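Ketmont Residents' Forum
Board: Household and Storage Policy
Topic: Shared bathroom shelves at Drollow House

CMoya_Drollow
Residents are reminded that, under section 17 of the house rules, personal toiletries may not be left on the shared shelves overnight. Items found after 10 p.m. will be moved to the front desk.
Casimiro Moya, House Office

secondfloor_east
The rule is clear, but its effect is unequal. Rooms on the second floor have no cabinet. I request that the office permit one small box per resident.

T. Foulkes
I must disagree with the previous poster. The shelves serve 46 residents and were full every morning in May. A box for each person would return us to that condition.

secondfloor_east
Mr. Foulkes has a cabinet in his room. A toothpaste box takes up very little space.

CMoya_Drollow
The office has noted both positions. Wall cabinets from Dokley have been priced for the east rooms. Until a decision is posted, section 17 remains in force.

saithong_lane
May I ask whether items at the front desk are labeled by room? Mine were returned to the wrong door twice.

CMoya_Drollow
They will be labeled from now on. Please write your room number on each item. Toothpaste should be kept in its box where possible.
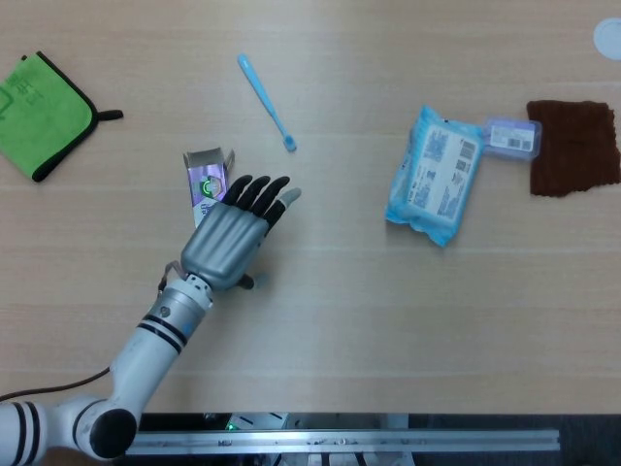

Page 2 of 17
Thread no. 1351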